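A Day at the Andham Model Open Call and Studio Day

The Andham agency holds an open day once a year at its building near the river. In the morning anyone over sixteen can walk in and be seen by a booker. In the afternoon the studios upstairs are open to visitors, and there is a small runway show at the end. I went on Wednesday, September 19, 2018, mostly because a cousin of mine had been asking about modeling and I wanted to know what I would be sending her into.

The doors opened at nine. The line went along the side of the building and past the loading entrance. Most people had come with a parent or a friend. Almost all of them were in black jeans and a plain T-shirt, as the agency's notice had asked. Heels were to be carried in a bag and makeup was to be left off. A woman with a clipboard walked up and down the line and sent two girls to the restroom to wash their faces.

Check-in took a while. You fill out a card with your height, shoe size, date of birth and a phone number. Anyone under eighteen needs a parent's signature, and a few had to leave because they had come alone. The card does not ask for your weight. I was told the agency dropped that line from the form in August.

The open call is held in a long room on the first floor with a mirror on one wall and tape marks on the floor. People go in six at a time. I was allowed to sit at the back with the parents. Each person gives a name, stands on the mark, turns to one side and then the other, and walks to the far wall and back. Somebody takes four pictures with an ordinary compact camera: face, profile, full length, and hands. The whole thing is over in a couple of minutes.

Veronica Mihăilă was running the call. She has been a booker at Andham for a long time and before that she modeled in Milan and Paris. She was polite to everyone and did not give comments in the room. The answer comes by phone within the week, and no call means no. One of the fathers asked her whether his son should take a walking course first. She told him to save his money and that the agency teaches walking to the people it signs.
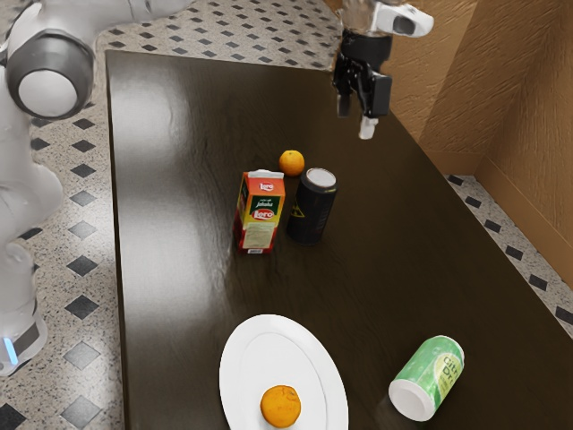
She also said, when the father asked, that the agency does not charge for joining or for the first set of test pictures. Later costs, such as printed cards and travel to castings in other cities, are advanced by the agency and taken out of what the model earns. I asked to see the standard contract and was given a copy. It runs for two years and can be ended by either side with notice in writing. The part about advances is on the third page and is worth reading slowly. If my cousin ever gets that far, I will sit down with her and go over it line by line.

By eleven the room was warm and the line outside had barely moved. I counted on getting coffee, but the machine in the lobby only took coins, so I walked to the bakery on the corner. There is a parking lot behind it that is cheaper than the garage next to the agency, if you are driving.

The talk started at noon in the basement. There were chairs for 70 and people standing behind them. Three people spoke, and the first was Lụa Lại, who signed with Andham at seventeen and has since worked on magazine covers and on two seasons of campaigns for the knitwear label Grunance. She talked about her first year, when she shared an apartment with four other models and went to castings all day, often by bus. She kept a notebook with the address of every casting, the name of the person who saw her, and what she wore. Most of those castings led to no work. Her first paid job was a catalog of raincoats, shot in a parking garage in the heat.

She was asked about food a lot. She eats breakfast before every job, because catering on set can be late, and she carries nuts and a sandwich. She said she had been told to lose weight once, by a client and not by the agency, and that her booker had taken her off the job that same afternoon. A girl near me wrote that down.

Armindo Leitão spoke next. He is a casting director who works with several agencies. He said that he looks at a person's walk first and at the pictures later, and that being on time matters more than people believe. He showed us a few casting sheets with the names covered. On one of them he had written "good, but looked at phone" and that person had not been called back. He spoke quickly and used many names of shows I did not know, but the younger people in the room seemed to follow him without trouble.

The last speaker was Teodor Munteanu, who does the accounts for the agency and explained taxes. It was the driest part of the day. People left during it, and I think they made a mistake. He went through a real pay statement for a one-day catalog job and showed what was taken out at each step: commission, tax, the car to the location, a share of the cards. What was left was less than I would have guessed. He said that a model who works steadily should put a part of every payment into a separate account and not touch it until the tax is paid.

After lunch the studios were opened. There are two of them, one above the other, and the upper one has daylight on three sides. The group I was in went to the lower one first. The photographer there was Grigore Ursu, who shoots most of the beauty work for Arancibia, a cosmetics line. He had a model sitting on a stool and an assistant holding a large white reflector, and he let people from the group come up one by one and hold it themselves. Moving it a hand's width changed the shadow under the chin completely.

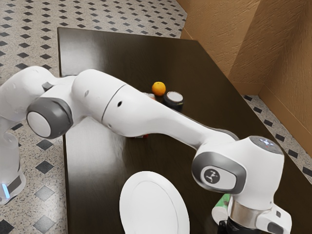

Ursu answered questions for a long time. He said that a beauty picture can take a whole morning, most of it spent on hair and skin, and that the model has to sit very still for long stretches. A boy asked how much retouching is done. Ursu opened a file on the computer and switched between the first version and the finished one. The skin had been evened out and a few hairs were gone, and the color of the lipstick had been shifted to match the product. The shape of the face was the same in both. He said some clients ask for more than that and that he argues with them about it.

The makeup room is between the two studios. It is narrow, with lights around each mirror and a sink at the end. Two makeup artists were getting people ready for the show and did not have much time to talk. One of them did say that models should bring their own foundation if they have sensitive skin, and a clean hairbrush in any case.

The upper studio was being used to fit clothes. The rail held the fall pieces from Beris, a small label that sews everything in the same city. The coats were the best of it, long and heavy, with deep pockets. Each outfit had a card with a snapshot of the model wearing it, the shoe size, and a note on what had to be pinned. The dressers work from these cards during the show, when there is less than a minute for a change. I watched a zipper get replaced on a pair of pants while the model stood and read a paperback.

The show began at five in the courtyard. It had been moved outside because of the number of visitors. The runway was only the paving with a strip of gray carpet on it, and the carpet had a fold near the far end that everyone had to step over. Lụa Lại opened in a dark green coat. The others were mostly models in their first or second year. You could tell the difference in the turns, where the newer ones slowed down and looked for the spot. One of them lost a shoe, picked it up, and finished the walk holding it, and she got the loudest applause of the afternoon.

It was over in a quarter of an hour. The music was too loud for the courtyard and a neighbor came to a window to say so.

Afterward the bookers stayed for questions. I asked Veronica Mihăilă how many people from an open call are signed in a normal year. She said that last year it was two, and that there had been a year with none. She said this plainly, and she says it to the parents too if they ask. Most of the agency's models are found in other ways, through scouts, at school events, or from pictures sent in by mail.

A few practical notes for anyone thinking of going. Entry is free and you do not have to register for the call, but you do for the talk, and the places go early. Wear flat shoes for the wait and bring water. The building has an elevator, though it was switched off during the show and visitors had to take the stairs. Photography is not allowed in the open call room or the makeup room. If you only want to see the studios, come after lunch, when the morning line is gone.

I have sent my cousin the contract and my notes from the tax talk. She wrote back to ask about the green coat.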